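Clanuver Reports Result on Learning Two-Handed Sorting from Hand-Held Grippers

Darno, December 15, 2019

Clanuver today released the results of a study on teaching robot arms to handle loose produce from recordings made by people in ordinary homes. The study covers 2 tasks, filling a bowl and emptying it, and was carried out with Bednárik, which built the grippers, and Javora, which supplied the training software.

In the method, a person works with a gripper in each hand. A camera on the gripper records the view past the fingers, and the opening of the jaws is logged with every video frame. No robot arm is present during recording. The motion of the tool is recovered from the video afterward and converted into arm commands.

The main result concerns when to let go. Earlier policies trained by Clanuver tended to open the jaws as soon as the item crossed the rim of the bowl. The new training procedure scores release separately from transport, so that an error in one is not hidden by good performance in the other. With that change, early release was no longer the most common failure in either task. The most common failure is now a poor grasp on small items lying against each other.

The study also compared recordings made on bare laboratory benches with recordings made on household tables. Policies trained only on bench recordings did worse when the background changed. Adding home recordings reduced the gap but did not close it.
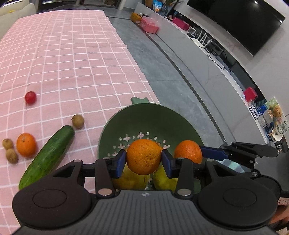 Round fruit was chosen because it rolls, and because its size varies enough that a fixed jaw opening will not work. The set used in homes mixes large and small items of similar color. An orange held between the finger pads over the green colander looks much like the redder one already inside, and the policy must keep track of which of them is in the grasp. The cucumber on the pink cloth calls for a different approach angle from either.

Training code and a technical report are available from Clanuver on request. The recordings made in November will be added once review is complete. Further work with Bednárik will address finger pad wear and its effect on grip.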